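Relatório de projeto: bancada com dois braços para organizar louça e tampas

Disciplina de Projeto Integrador – orientação do prof. Abelardo Yáñez
22 ago. 2018

14 compartilhamentos | 3 comentários

1. De onde veio a ideia

Nosso grupo queria montar alguma coisa que se mexesse de verdade, com motor, cabo e parafuso. No semestre passado fizemos só simulação e ficou aquela vontade! A oficina compartilhada Vimwood cedeu um canto para a gente, e foi ali que nasceu a Stullilier, nome que demos à bancada depois de uma votação bem disputada.

O objetivo é simples de dizer: dois braços, um de cada lado da mesa, devem pegar peças de cozinha e arrumá-las. Fazer isso funcionar é outra conversa, e aprendemos muito mais do que esperávamos.

2. Montagem

A estrutura é de perfis metálicos pretos, parafusados em volta do tampo. Começamos pelos trilhos laterais, que seguram os braços, e erramos o esquadro logo na primeira tentativa (desmontamos tudo e recomeçamos). O tampo é de madeira clara, e por cima vai uma superfície lisa, marrom-clara, que ajuda bastante a distinguir as peças. Gastamos pouco mais de R$ 400 em ferragens; os braços são do laboratório Riquelme, emprestados até setembro.

A parte mais divertida foi a calibração. Cada braço tem seu próprio zero, e os dois precisam concordar sobre onde fica o centro da mesa. Usamos o programa Bondent, escrito por uma turma anterior, e acrescentamos uma rotina que impede um braço de invadir o espaço do outro.

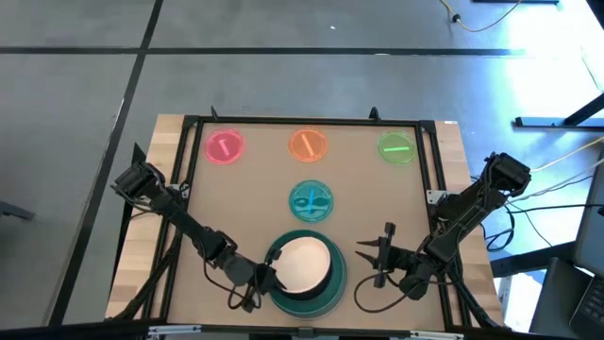

A escolha dos objetos deu mais discussão do que a eletrônica. Tampas redondas coloridas são ótimas para testar o reconhecimento por cor – rosa, laranja, verde e azul quase nunca se confundem –, mas o reflexo da luz no material engana o programa. Já as tigelas empilhadas exigem outra estratégia: a garra precisa chegar pela borda, com um dedo de cada lado, e fechar devagar.

3. Dificuldades

Os cabos! Deixamos folga demais no começo, e eles enroscavam no punho quando o braço girava. Encurtamos alguns, mas ainda sobram voltas perto das garras e queremos prender melhor esse trecho. Também perdemos duas tardes com um conector mal encaixado, que fazia o braço direito parar no meio do movimento.

4. Próximos passos

Falta sincronizar os dois braços numa mesma tarefa: um segura a pilha, o outro tira a peça de cima. Por enquanto eles trabalham em turnos. O prof. Abelardo sugeriu trocar a ponta dos dedos por uma borracha mais macia, e já estamos desenhando o molde.

Quem quiser ver a Stullilier em movimento pode aparecer na Vimwood nas tardes de quarta. Levem tigelas diferentes, queremos testar outros formatos!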